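Womport Opens Second Repair Room for Used Office Computers 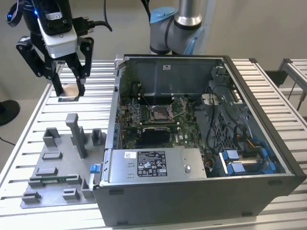
Nele Ostermann

November 2, 2025 – Womport, the computer reuse shop run by Pruria, has opened a second repair room at its Zwane Street building. The new room is set up for desktop towers, which now make up most of what local offices hand in.

Each tower is laid on its side on a worktable and the side panel comes off. Staff check the motherboard, the memory slots, the drive carriers and the power supply before deciding whether the machine can be fixed or should be used for parts. Processors are taken out and tested apart from the board. Drives are wiped or destroyed, and the donor gets a written record either way.

"Office towers are good machines to work on," said Hidayah Menon, who manages the shop. "The clips and latches are colored, you can get at most things without many tools, and parts from one will often fit the next. We used to turn people away when the first room was full. Now we can take a whole floor's worth of computers at one time."

Womport repaired 801 computers in its last full year. Most went to schools, job centers and families on the shop's waiting list. The new room has space for 27 towers on the shelves and has its own locked cage for drives.

Flemus, an office supply firm, paid for the worktables and will pick up donated computers from any business with two or more to give. Homes can still bring single machines to the front desk during opening hours. Monitors and printers are not accepted at this site.

Repaired towers are sold from $100 with a keyboard, mouse and power cord – laptops are priced separately. A beginner class on opening and cleaning a desktop computer will start in February. Places can be booked at the front desk.

Press contact: Nele Ostermann, Pruria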